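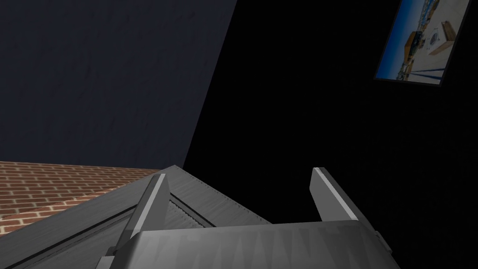
Teaching a simulated arm by remote control: my start-to-finish routine

Search this site Search Enter keywords

I get asked a lot how I record demonstrations in simulation, usually by people who have downloaded everything, opened the simulator, wiggled the arm for ten minutes and then closed the laptop in a huff. I did exactly the same thing last year! So I've written down the whole routine I use now, including the dull bits, and you can take what you like from it.

My setup is nothing fancy. I run Rirnent for the simulation and Tenora for the recording and playback, and I drive the arm with a six-axis desk controller (the kind with the fat knob you push, pull and twist). A game pad works too. I used one for months and only switched when my thumbs started complaining. If you want to use a VR headset, most of this still applies, but the mapping section won't match yours.

Before you record anything

Spend an evening just driving. No task, no goal, no recording. Open the gripper, close it, roll the wrist, go up, come down, park over a corner of the work surface and try to hold there. You want your hand to stop thinking about it. I gave myself one long Saturday for this and it was the best day I spent on the whole project.

While you're doing that, sort out your views. I keep two open: a wide one from across the room and one riding on the wrist, looking out along the fingers. The wrist view is the one that matters for the last little bit of any grasp, and it's also the one that will confuse you most at the start. The gripper stays put and the whole world swings around it. Roll the wrist and the walls lean over, the picture on the wall goes crooked, the bricks run off uphill, and your brain insists you've tipped over. You get used to it. Start with small rolls and glance at the wide view whenever you feel lost.

Two fingertips make a surprisingly good gun sight, by the way. I line up whatever I'm after in the middle of the gap, then move forward and nothing else until I'm there.

Setting up the controller

Do this part slowly, it pays back.

1. Set the frame. In Tenora, under control, you can choose base frame or tool frame. Pick tool frame if you mostly look through the wrist view, so that pushing the knob forward sends the gripper where its fingers point. Base frame is nicer from the wide view. Don't switch in the middle of a session. I have done it and I have hit the wall.

2. Turn the speed down. Then turn it down again. My translation slider sits at 400 on the Tenora scale and rotation is lower still.

3. Add a dead zone. Everybody's hand trembles a bit, and the policy will happily learn your tremble if you let it. Raise the dead zone until the arm stays still with your hand resting on the knob.

4. Put the gripper on a button, one press to close and one press to open. I tried a proportional trigger and my grasps came out mushy.

5. Bind "discard and reset" to something you can reach without looking. You'll be using it plenty.

Recording a demonstration

Pick one small task. My first was moving a block from the left side of the work surface to the right, and I'd still suggest something like that. Leave stacking, pouring and drawers for later.

Start every demonstration with the gripper open and the arm at home. Press record, wait a beat, then go. I break the move into approach, line up, close, lift, carry, lower, open and back away, and I say them under my breath while I do it (my family has stopped asking). Saying them keeps my timing even. When I don't, I rush the approach and then hover over the block for ages, and the recording ends up with a great long stretch of the arm doing nothing.

Hovering deserves its own paragraph, really. A person hovers to think. The policy can't see you thinking, all it gets is a picture and the instruction "stay here", and later on it'll sit above the block forever like a cat at a door. If you need to think, do it before you press record. If you catch yourself hovering for more than a breath, discard the take and go again.

Backing away matters too. Lots of people stop recording the moment the block is down. Keep going! Open, lift straight up, come home, and then stop.

You also want some variety. I move the block a little every time, and I turn it as well. Every so often I'll come in slightly off line on purpose and correct it, so there are a few recoveries in the set. Only do that once your clean ones are clean, though, or the whole lot turns to soup.

How many do you need?

My first set was 183 demonstrations, and that was enough for the block task to work most of the time with the block near the middle. It fell apart toward the edges, where I'd hardly recorded anything. I filled those in over a couple of weeks in September and ended up at 600, and things got a lot steadier. You could get away with fewer if you're tidier than me.

Do them in short sittings. After half an hour I get sloppy and can't tell that I'm getting sloppy, and I end up throwing out most of whatever came after.

Checking your takes

Play every recording back at double speed through the wrist view. You're looking for hovering, jerky starts, a gripper that closes early, and anything passing through something it shouldn't. If the fingers clip into a surface, bin it. The simulator may forgive you but a real arm won't.

Tenora can also plot the gripper signal over time. A good pick and place has one clean step down and one clean step up. If yours looks like a picket fence, you were jabbing at the button.

When the set's clean, export it with the Escobedo preset if you're training with the same scripts I use, and keep an untouched copy of the raw recordings somewhere else. I overwrote mine once. Let's move on.

Next time I'll go through the training run itself, and what I changed when I tried the same thing at Dorosholm on a real arm.

Comments

pipwright
The dead zone tip fixed my jitter in one go, thank you! I had it at zero the whole time.

Rosalind Nakamura
Do you record both views or only the wrist one? My wide view files are enormous.

Reply from author
Both, but I shrink the wide one before training. The wrist view I leave at full size.

gantry_greg
Disagree on the button for the gripper. With soft objects I get much better results from the trigger, it just takes practice.

Reply from author
Fair enough, I've only done hard blocks so far. What are you picking up?

gantry_greg
Sponges mostly.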